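Comment les historiens recueillent la parole des témoins

Un témoin est une personne qui a vécu un événement. Quand un historien l'interroge et enregistre ses réponses, il produit une source orale. Une lettre, un registre ou une carte d'état-major sont des sources écrites. Les deux types de sources se complètent.

L'entretien se prépare. L'historien lit d'abord les archives de l'époque : journaux, listes de soldats, cartes de ravitaillement. Il rédige ensuite des questions ouvertes, par exemple « Que mangiez-vous pendant l'hiver ? ». Une question ouverte n'a pas de réponse en oui ou non.

Le témoin parle à son rythme. L'enregistrement est ensuite transcrit, c'est-à-dire recopié mot à mot, avec les hésitations et les silences. Le fonds Sultano, consacré à la vie des civils en temps de guerre, contient 3 041 pages de transcriptions. Meron Ayele et Bernice Quaye en ont établi l'index, classé par lieu et par métier.

La mémoire se trompe parfois. Un adulte qui raconte son enfance peut confondre deux hivers ou placer un bombardement dans le mauvais village. L'historien compare donc plusieurs récits entre eux, puis avec les documents écrits. Cette opération s'appelle le recoupement.

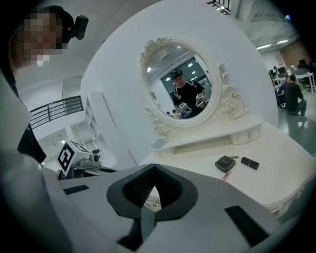

Un désaccord entre deux sources est noté, jamais effacé. Si un témoin parle de 200 réfugiés dans une école et que le registre en inscrit 20, les deux nombres figurent dans le dossier. Le registre a pu être rempli un autre jour.

Petit lexique
Archives : documents conservés pour être consultés plus tard.
Civil : personne qui n'appartient pas à l'armée.
Fonds : ensemble de documents de même origine.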